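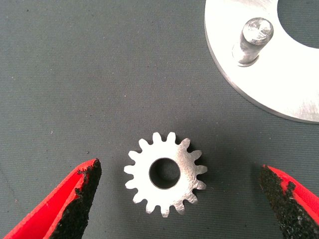

**Gear cell on Line 2: status as of 2019-03-28**

The robot cell at the Grikstead plant has taken over spur gear placement for the Condori drive unit. The gear goes onto an upright pin on the round plate. Press fitting, greasing and final inspection remain manual.

Staffing on Line 2 is unchanged at 26. The two placement positions have been converted to cell operator positions at the same pay grade. Operators load parts, clear faults and sign the shift log. Training is 70 hours, given on site by Virkus – the first group finishes in March.

Leonie Tipoki, line lead, asks that the following be noted:

- Gears are to be laid flat, with clear space on both sides for the fingers.
- Grip pads are checked at shift start. Report wear in the log, even if the cell is still running.
- Lint and dust are to be cleared from the work surface before a restart.
- A missed pick is retried once. After a second miss, stop the cell and call the lead.

Cycle time is set by the press station, so the placement rate will not be raised this quarter. Fillitov will supply the revised fault code sheet, and a copy will be kept at the cell.

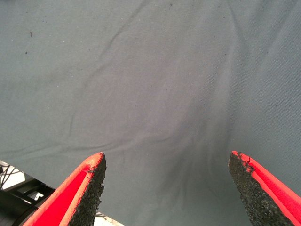 **Can an operator place gears by hand while the cell is stopped?**

Hand placement is allowed once the cell is locked out and the lead has signed the log. Parts placed this way are entered under the manual code, as before.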